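From: Barbara Kołodziej
To: Galtmont repair and reuse list
Subject: Re: old desktops for the February sale

Thanks Edmund. I have put answers under your points and added the notes for the newsletter at the bottom, as Lucyna asked for both in one message.

Edmund Jasińska wrote:
> Restodach have offered us 19 desktops from their old office. Before I say yes
> I would like to know:
> 1. Where do they go? The back store is full of chairs.
> 2. Who wipes the drives?
> 3. What do we charge? Last year we asked the same for everything and the
> good ones went in the first ten minutes.
> I can borrow the van from Szewczyk but only in the morning.

1. The chairs are going to the school in Tondberg. Cyprian is taking them on two trips, so the store will be clear before the van arrives. Please bring the desktops in by the side door. The ramp at the front is still loose.

2. Eugeniusz will do the wiping. Any drive that fails goes in the red crate and is drilled. No machine goes on the sale table without a signed slip.

3. I suggest two prices, one for machines that start up and one for parts. Keyboards and mice go in with a working machine. Monitors are separate.

Restodach want a receipt for the lot. The last number I used was 1102, so please start the new ones at 1106, as the ones between were spoiled when the book got wet.

Notes for the newsletter follow. Lucyna, cut them as you like, but please keep the part on memory, which is what people ask me most.

BUYING A SECOND-HAND DESKTOP

Ask to see it switched on. Let it run for a few minutes and listen to the fan. A steady hum is fine. A rattle usually means a worn bearing, and a new fan is cheap.

Look at how much memory it has. Old office machines were often sold with very little, and adding more is the easiest way to make one usable again. Memory comes in several types that do not fit each other's slots, so write down the type before you buy. The board's handbook will say which slots to fill first. 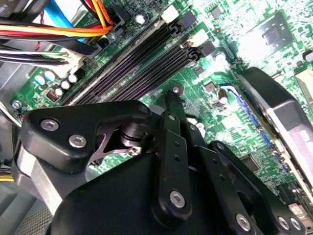
PROCESSORS AND WHAT FITS

A faster processor is a harder change than more memory. It has to match the socket and the board has to know about it, so check the maker's list first. Hold the chip by its edges and keep your fingers off the contacts. Clean off the old paste and put on a little new before the cooler goes back. 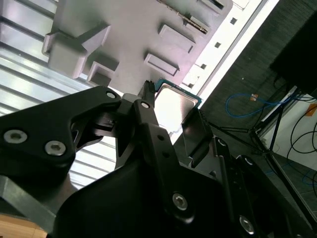
Reading time: 2 minutes

If you only want the machine for letters and the web, leave the processor alone and put the money towards a solid state drive. It makes more difference to everyday use than anything else you can buy.

Bring your own bag or box on the day. We have no carrier bags left and the trolley is needed for the stalls.

That is the end of the newsletter part. Edmund, can you let me know what time you can have the van, and whether Szewczyk want it back with a full tank?

Barbara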